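4.2 Who stays for the second act

The Brodgate cabaret weekend sold 510 passes, and 151 holders returned our survey. Almost 8 in ten said they came for the headliner. Door logs at the Zinow Hall show that many of them left before she sang, having found the bar.

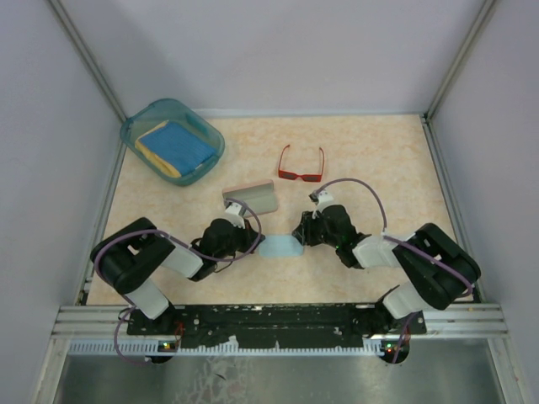
Stellan Ljungberg objected that door logs record coats as much as people, and that a drag audience goes outside mostly to fix its lashes. We accept the point and have kept the logs.

Figure 3. Work surface with side rails and a teal basket.

Re-entries were matched by wristband where the band had survived the glitter. Wu's earlier count at Eltach had the same trouble with a crowd of 800, and settled it by leaving out the smokers. We left them in, which made the intermission look very popular.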